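Drendora: Frequently Asked Questions

Applies to version 1.4 on PC and console. Entries are revised when a patch changes the behavior they describe.

What is Drendora?

Drendora is a single-player inline skating game set in the port city of Ulloneo. It was made by Stasix, a small studio led by Gorazd Vukčević. The player skates lines through the city, records them, and unlocks districts by meeting the conditions posted at each gate. There are no races against computer opponents.

How do the controls work?

Each analog stick drives one skate. Pushing both sticks forward gives a straight stride. Offsetting them turns the skater, and the size of the offset sets the radius of the turn. The triggers shift weight to the heel or the toe. Grinds are not magnetic: the skates must be within the angle window of the rail when contact occurs, or the skater falls.

Is there an assisted control mode?

Yes. Settings, Controls, Assisted widens the angle window and corrects small balance errors on landing. Lines recorded with assistance go to a separate leaderboard. Gate conditions can be met in either mode.

Can I play with keyboard and mouse?

Keyboard input is supported but limited. Keys have no partial travel, so the game ramps each skate up to full input over a short interval. Slow carving is difficult on this setting. The ramp time can be changed in the controls menu. The mouse moves the camera only.

How is a line scored?

A line starts with the first trick and ends when the skater stops, falls, or rolls for too long without a trick. Each trick has a base value. The value drops when the same trick is repeated in one line, and the drop resets when the line ends. Transfers between two surfaces add to the multiplier — a grind that begins and ends on the same rail does not.

What do the wheel settings change?

Wheel size affects top speed and acceleration. The smallest set is 70 mm and the largest in the base game is 80 mm. Small wheels reach their top speed sooner and leave more clearance for grinds. Large wheels hold speed over rough ground, such as the cobbles in the old harbor. Hardness is a separate slider that affects grip on slides.

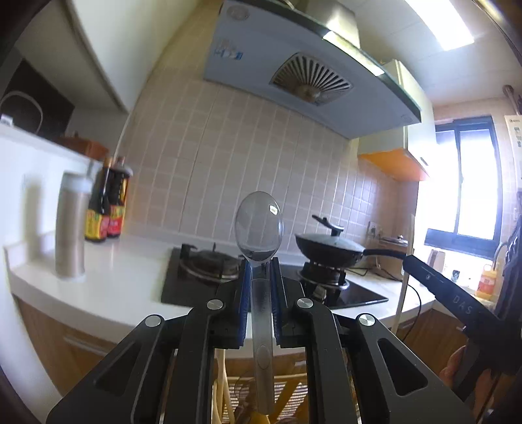
How do I unlock the Ljungberg district?

Ljungberg opens when the gate on the north bridge has recorded three separate lines that end on the bridge deck. The lines can be short. A line that ends in a fall does not register, even if the fall occurs on the deck. Restarting from a marker between attempts does not clear the count.

How many spots are in the city?

The map lists 127 named spots. Unnamed ledges, stairs and banks can be skated and scored in the same way, but they have no leaderboard of their own.

Where are my recorded lines stored?

Lines are saved on the local drive in the profile folder. The limit is 400 lines per profile. At the limit, the game asks which line to overwrite and does not delete anything by itself. Lines marked as favorites are left out of the overwrite list.

Do recorded lines survive a patch?

Lines are stored as input data and replayed through the physics model. When a patch changes the physics, an older line may drift from its original path. Lines from before the June patch are marked with a gray icon and play back on the earlier model. Their scores are kept, but they cannot be extended or edited.

Why does my skater wobble at high speed?

Speed wobble begins when the weight stays on the heel above a set speed. Move the weight forward with the toe trigger until the wobble stops. Braking during a wobble makes it worse. The effect cannot be turned off in standard mode — in assisted mode it is reduced.

The frame rate drops in the harbor. What can be done?

Lower the reflection setting first, then crowd density. Shadow quality has little effect in that area. On console, select Performance in the display menu and restart the game for the change to apply.

Is multiplayer planned?

Stasix has no plans for live multiplayer. Ghost lines can be shared by code: open the line, select Share, and enter the code on the other machine. Codes work between PC and console as long as both run the same version.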